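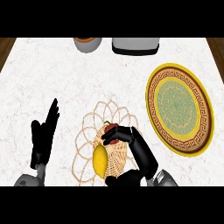 Mardi soir

Rentrée à 19 h passées, mangé debout, et je note tout de suite pendant que j'ai encore la journée en tête. Mon fils dit que je devrais dicter au téléphone. Je préfère le cahier, quitte à recopier ici ensuite.

Au matin, salle du bas, les deux postes allumés. Depuis janvier je ne prépare plus les corbeilles moi-même, je regarde les bras les préparer dans la cuisine simulée, et je dis si c'est bien ou pas. C'est dit un peu vite mais c'est ça. L'atelier Ardeleanu fait toujours ce qu'il a toujours fait, des plateaux et des corbeilles pour les hôtels et les salles de réunion. Seulement, la mise en place de la ligne Murley doit passer aux bras, et avant de passer aux bras elle passe par l'écran. Un plan de travail en marbre, une assiette, une corbeille ou un dessous-de-plat, des fruits. On lance, on regarde, on remplit la fiche.

J'ai fait 21 passages aujourd'hui. Pour la préparation à la main, dans le temps, on comptait en chariots, et je n'arrive pas à comparer les deux. Un chariot fini, on le poussait dans le couloir et il partait. Un passage fini, c'est une ligne dans un tableau.

La pomme m'a occupée une bonne partie de la matinée. Sur les images arrêtées, on voit la main noire refermée dessus, les doigts par-dessus et devant, il ne reste que des petits bouts de rouge et la queue verte avec sa feuille. Le citron à côté, à cheval sur le bord de la corbeille. Moi j'aurais pris le citron d'abord, il dépasse, il gêne. J'ai mis la remarque dans la fiche. Edalov (c'est le nom du logiciel, je continue à l'appeler comme si c'était un collègue) n'a pas de case pour ce genre de chose. Il y a « prise correcte », « prise incorrecte », « à revoir ». J'ai coché « à revoir » et j'ai écrit en commentaire : ordre des fruits. Je ne sais pas qui lit les commentaires.

La main gauche reste souvent levée, ouverte, sans rien tenir. Au début ça m'agaçait, j'avais l'impression de quelqu'un qui attend qu'on lui donne du travail. Maintenant je regarde surtout la droite. Il faudrait quand même que je surveille les deux, c'est marqué dans la consigne.

Vers 10 heures, Domnica Ardeleanu est descendue. Elle a pris une chaise et elle est restée pendant 7 passages sans presque rien dire. Elle a demandé combien de temps je mettais à juger une prise. Je lui ai répondu que pour dire si c'est mauvais, une seconde, et que pour dire si c'est bon il me faut la regarder en entier. Elle a noté ça. Je n'aime pas trop quand on note ce que je dis, je me demande à quoi ça va servir. Elle n'a pas été désagréable. Elle a travaillé aux plateaux elle aussi quand c'était son père qui dirigeait, elle sait que le lourd se met dessous et qu'on ne touche pas une queue de fruit.

Elle a confirmé pour Liltgate. Le site de Liltgate garde la préparation à la main jusqu'à la fin du contrat avec les hôtels, et deux personnes de chez nous peuvent y aller si elles le demandent. J'ai dit que j'allais réfléchir. C'est quarante minutes de bus dans chaque sens, et il faut y être à six heures.

À midi on a mangé à quatre dans la petite cuisine. Avant, on était toute une tablée, il fallait aller chercher des tabourets à l'emballage. Les autres ne sont pas toutes parties, je le précise parce que ma sœur raconte partout qu'on a été mises dehors. Il y en a qui sont à l'étiquetage, une à la réception, une en formation. Mais les horaires ne tombent plus ensemble et on ne se croise pratiquement que sur le parking. On a parlé de la prime de poste. À la préparation on touchait la prime de froid, à l'écran on ne la touche plus, il fait 21 dans la salle. Je suis contente d'avoir chaud aux mains et je voudrais quand même la prime. Les deux sont vrais.

Mes mains vont mieux, d'ailleurs. La crevasse du pouce droit s'est refermée, je n'ai plus besoin de la crème. C'est le cou maintenant. Le siège est réglé trop bas et la molette est cassée, je l'ai signalé.

L'après-midi, l'exercice de l'assiette. La grande, avec le bord jaune et la frise grecque, le fond vert pâle. Sur l'écran elle est assez belle, on n'a jamais eu de vaisselle comme ça chez nous. Le citron est posé dans le vert, vers le haut, et le poivron rouge tient debout sur les boucles du dessous-de-plat, à côté du rond en osier. Un doigt de droite passe au-dessus de la frise et s'avance sur le fond, sous le citron, sans rien tenir. J'ai arrêté l'image là-dessus et j'ai cherché quoi cocher. Pour le citron je n'avais rien à redire. Le poivron, chez nous, on ne l'aurait jamais laissé à cet endroit, un coup de coude et il roule. Seulement la fiche demande de juger la main et ne demande rien sur la place des choses. J'ai encore mis un commentaire.

C'est ce que j'ai essayé d'expliquer au responsable du tableau, en fin d'après-midi. Je sais où doit aller un fruit, je l'ai fait assez longtemps, et on me demande de regarder si les doigts serrent bien. Il m'a dit que le placement viendrait dans une deuxième phase. Je lui ai demandé si je serais encore là à la deuxième phase. Il a dit qu'il pensait que oui. Bon.
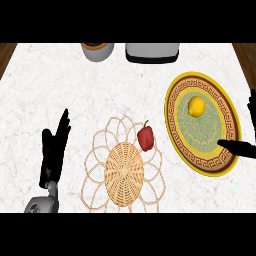

Plus tard, même soir

Je n'arrive pas à dormir, je reprends.

J'ai ressorti la feuille pour Liltgate. Il faut cocher matin ou après-midi et donner son ancienneté, avec une ligne pour les motivations, une seule, on ne peut pas y écrire grand-chose. J'ai mis au crayon : préfère le travail manuel. Ensuite j'ai gommé, parce que je ne suis pas sûre que ce soit vrai tous les jours. En plein hiver, avec les caisses qui sortent de la chambre froide, je ne préférais rien du tout.

Ce qui me manque, c'est plutôt de finir. Ranger le couteau, passer l'éponge, voir le chariot partir. Là, à 17 heures, l'écran s'éteint au bouton et demain le marbre sera propre sans qu'on l'ait lavé. Je n'ai rien contre, je m'y fais mal, c'est tout.

À côté de ça, j'ai appris des choses. Je sais revenir en arrière sur un passage, comparer deux prises côte à côte, exporter le tableau. En janvier je ne savais pas ce que voulait dire exporter. La jeune qui tient le second poste m'a demandé deux fois aujourd'hui comment je voyais qu'un fruit allait glisser. Je lui ai montré sur une vraie pomme, prise dans mon sac. Elle l'a tenue par le haut, puis par les côtés, et elle a compris tout de suite. Je crois que je vais en apporter une tous les jours et la laisser sur le bureau.

À faire demain : redemander pour la molette du siège. Demander à Domnica si les commentaires sont lus, et par qui. Appeler ma sœur. Rendre la feuille avant la pause, ou ne pas la rendre.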